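Workshop notebook, bookbinding and paper repair
Entry for March
Kept by D. Lacson. Copy to A. Carré.

Paste trials, continued from the previous entry

The second batch of wheat starch paste was prepared at 9.15 by the method agreed with Apolline Carré. The starch was soaked in cold water beforehand and cooked slowly with constant stirring until it turned translucent. It was then left to cool under a damp cloth and passed through the horsehair sieve 2 times. The texture is smoother than that of the first batch and the paste drops cleanly from the brush. A jar has been labelled and placed in the refrigerator. It is not to be used once it smells sour, whatever the label says.

The first batch has been discarded. It had begun to separate and there was a grey ring at the neck of the jar. The jar has been scalded and returned to the shelf.

Trolberg ledger

The spine linings have now been removed from the Trolberg ledger as far as the third sewing station. The old glue is animal glue, very brittle at the head and still strong at the tail, where the volume seems to have stood against a damp wall. A poultice of methyl cellulose was applied in narrow bands and lifted with a bone folder. Each band was left under polyester film until the glue swelled. Dry scraping was attempted at the head and given up, as it took fibres from the folds.

Two of the outer sections have split along the fold. These are to be guarded with thin Japanese tissue, torn and not cut, with the grain running head to tail. The inner sections are sound. The original sewing supports are linen tape and may be kept if the slips prove long enough to lace into new boards. This should be measured before any boards are cut.

The marbled paper on the lower cover is lifting at the fore-edge. No paste is to be put under it until the red has been tested for bleeding. The test on the upper cover, made with a barely damp swab, gave a faint pink on the cotton after ten seconds.

Board stock

The Hillo board has arrived. It is noticeably denser than the previous supply and takes a clean edge from the board shears, although the blade requires attention at the far end of the stroke. Offcuts were pasted on one side only and left unweighted to observe the pull. All of them warped towards the pasted side, as expected. The offcut lined with the heavier kraft paper warped most and did not recover when a second lining was applied to the reverse.

Lacson's recommendation is that the lighter lining be used for the ledger. Carré prefers to line both faces at once and press immediately. Both methods are to be tried on waste board before a decision is entered here.

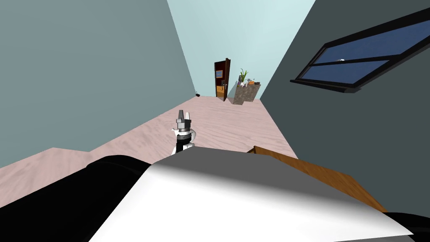
Simulated view: gripper in the foreground, brown door partly open at the far end.

Pressing and drying

Pressing times have been too short. Sections taken from the nipping press after lunch were still cool to the back of the hand, a sure sign of moisture, and they cockled within the hour. From now on, guarded sections are to remain between blotters overnight, with the blotters changed after the first hour and again before closing. Used blotters are to be hung on the line and not stacked.

Relative humidity in the store remains a concern. The dial hygrometer and the Sung digital unit do not agree, and neither has been checked since the move. A salt test is to be set up in a sealed box with both instruments inside. Readings should be written in the margin of this book and initialled.

Leather

The calfskin from Hilach was pared along one edge as a trial. The skin is firm and even, with a little looseness towards the belly, which should be reserved for corners and labels. The spokeshave was set too deep at first and went through at one point. The English paring knife gave better control on the turn-ins. Dye has not been tried. A strip from the waste edge is to be stained in three strengths and left on the windowsill beside an untreated piece.

Outstanding

Order up to 100 sheets of acid-free blotter, subject to price.
Board shears to be sharpened.
Test red of marbled paper again with a drier swab.
Measure tape slips on ledger.
Return the small finishing press to the upper bench. It was borrowed for the label work and is wanted for the headbands.

Added at 4.40 by A.C.: the linen thread on the open reel is too thick for the ledger. Use the 25/3, lightly waxed. Please do not wax the whole reel.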